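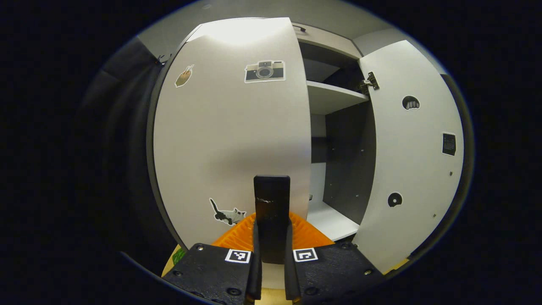

扉班、火曜の夜のメモ

帰りの電車で書き始めて、家で続きを書いてます。眠い。誤字あったらあとで直す(たぶん直さない)。

ロボットサークルの学内大会まであと少し。うちの班の課題は「両開きの白いキャビネットを開けて、中に物を入れて、閉める」。文字にすると一行。この一行に四月からずっとやられてる。

先に今日の結論だけ。
・手持ちグリッパでのお手本データ、254本まで来た
・目標は300本
・右扉はだいぶよくなった
・左扉がだめ。半開きで止まる癖が抜けない
・ケーブルはやっぱり足りない

以下、だらだら書きます。

班の名前のこと

前回の記事で班名をぼかして書いたら、別の班の子に「どこの班かわからん」と言われたので書きます。うちはZusico班です。ズシコ。由来は先輩の代のロボットの名前で、その前の由来は誰に聞いてもはっきりしない。隣の作業机がSiqueira班で、あっちは積み木の並べ替え。正直うらやましい。積み木には蝶番がない。

大会はClurcombeカップという名前で、学内の大会なのになぜか横文字。優勝するとトロフィーと部費がちょっと増える。部費がほしい。切実に。

扉というもの

やる前は、扉なんて引けば開くでしょと思ってました。
引けば開く。開くんだけど、まっすぐ引くと開かない。蝶番を中心に円を描くので、手も円を描かないといけない。人間はこれを何も考えずにやってる。自分が家の食器棚を開けるところをスローで見たら、肘も手首も、なんなら腰まで動いてた。えらい。

グリッパの場合、つまんだまま引くと途中で角度が合わなくなって、指が扉の縁からすべる。すべった瞬間に扉が戻る。あるいは半端な位置で止まる。で、次の動きに入ろうとして扉にぶつかる。
これを四月に何十回も見ました。

いまのやり方はこう。

1. 右扉の縁に指をかけて、少しだけ手前に開ける
2. いったん離す
3. 扉の内側に指を回して、外向きに押し開く
4. 左扉も同じ。ただし鏡写し
5. 物を下の段に入れる
6. 右、左の順に閉める

2の「いったん離す」が今月いちばんの発明。発明ってほどでもないか。つまみっぱなしで最後まで開けようとするのをやめただけです。最初は「離したら負け」みたいな空気があって、誰も言い出さなかった。疲れてきた夜の九時ごろに適当に離して押したら、あっさり開いて、全員ちょっと黙った。

手で持って録る話

手持ちのグリッパを人が持って、人がやる。それを録って、お手本にする。ロボット本体の取り合いにならないのが助かる。本体は一台しかないので、順番待ちの表がいつも真っ黒。

ただ、人がやると上手すぎる問題がある。
指がすべりかけたとき、無意識に直しちゃう。直したこと自体に本人が気づいてない。だから「いまのどうやったの」と聞いても「え、普通に」しか返ってこない。自分もそう答えた。役に立たない先生だ。

あと、だんだん速くなる。一本目はおそるおそるやってるのに、五本目くらいから家事のスピードになる。今日の前半は速すぎるのが多くて、あとで聞き返したら班で19本はじくことになりました。くやしい。254本というのは、はじいたあとの数です。

マーカーの向きも注意。左右の指についてる白黒の四角いやつで、指の開き具合を見てるんだけど、手首をひねりすぎると片方が見えづらくなる。終わってから気づくと本当にへこむ。録る前に一回グーパーする、をルールにした。壁に紙も貼った。貼ったのに忘れる。

ステッカー

うちのキャビネット、扉にシールがいろいろ貼ってあります。猫とか、レトロなカメラとか、レコードみたいな丸いやつとか。
真っ白の扉だと、映像から位置をとるときに手がかりが少なくてつらい。模様があるとだいぶ違う気がする。気がする、というのは、ちゃんと比べてないからです。比べろ。はい。

左扉の下のほうの猫が班で人気で、調子の悪い日は「猫がこっち見てない」と言われる。横向きなのでもともと見てない。

本番のキャビネットにシールがあるかどうかは、要項を読んでもわからなかった。運営に質問を出してあるけど返事待ち。もし無地だったら、シールに頼りすぎた学習になってないかが怖い。シールなしのお手本も何本か混ぜるべきか、班で意見が割れてます。
自分は混ぜる派。
反対派の言い分は「いまから混ぜたら両方中途半端になる」。これもわかる。わかるから困る。

左扉がなぜだめか

今日いちばん時間を使ったところ。
仮説がみっつ。

ひとつめ、右利きばかりで録ってる。左扉のときに腕が自分の体の前を横切るので、窮屈になって開ききる前に手が止まる。お手本が半端なら、まねするほうも半端になる。当たり前。

ふたつめ、左右で扉の重さが違う気がする。左のほうが最後に渋い。蝶番のネジを調整すればいいのかもしれないけど、調整するとこれまでの254本と条件が変わる。触りたくない。触りたいけど触りたくない。

みっつめ、先に右扉を全開にしてるから、立つ位置が右に寄ってる。そのまま左に行くので遠い。

後半は、みっつめを試して、右を開けたあとに一歩左へ動いてから左扉に行くようにした。少しましになった気がするけど、本数が少なくてまだなんとも。
ひとつめについては、左利きの一年生が来週から手伝ってくれることになりました。神。お菓子を用意しておく。

ケーブル問題

前からぼやいてるやつ。グリッパから机までの線が短くて、左に一歩動くとぴんと張る。張ると手首が引っぱられて、それもお手本に入る。入ってほしくない。
Wiseoの延長ケーブルが部室の棚にあったはずなのに、見あたらない。備品表には「ある」と書いてある。備品表はいつも強気。
730円で似たようなのが売ってたので、もう自腹で買おうかと思ってる。部費で落ちるかは会計に聞く。レシートをなくさないこと。自分へ。

次やること

・左利きデータを録る(一年生、よろしく)
・速度の目安を決める。心のなかで「いーち、にー」と数えながら開けるとちょうどいいらしい
・シールなしを混ぜるかどうか、次の集まりで決める
・ケーブル
・録る前のグーパー、忘れない
・中の棚にぶつけない。上の段が浅いので、手を高く入れると指の先が棚に当たる。今日わたしが二回やりました

最後のやつ、ちょっとだけ補足。物を入れるのは下の段なので、低めにまっすぐ入れればいいだけなんだけど、扉を押し開いた直後は手が上がってる。その高さのまま突っ込むと当たる。いったん下げる。下げてから入れる。「離す」の次は「下げる」。なんか体操みたいになってきた。

ロボット本体のほう

書き忘れるところだった。先週までのデータで学習させたやつを、本体で動かした件。
右扉、開いた。途中で一回かくっとなったけど開いた。動画も録ったけど、後ろでみんなの声が大きすぎて公開できるか微妙。
左扉、半分で停止。そのあとなぜか物を入れに行って、扉の裏に物を押しつけてた。入れようという意思は感じた。

採点は扉ごとに点がつくので、いまの状態でもゼロにはならない。物が入ると点が大きい。だから極端な話、右だけ開けて右側から入れるという手もある。作戦としてはあり。でも班としては両方開けたい、という話でもりあがって、そのまま終電が近くなって解散しました。

こういう話をしてるときが一番楽しくて、一番進まない。

次の記事はたぶんケーブルが届いたら。シールの件、運営から返事が来たら追記します。
あと部室の冷蔵庫のプリン、名前書いてないやつは食べられるので気をつけて。食べられました。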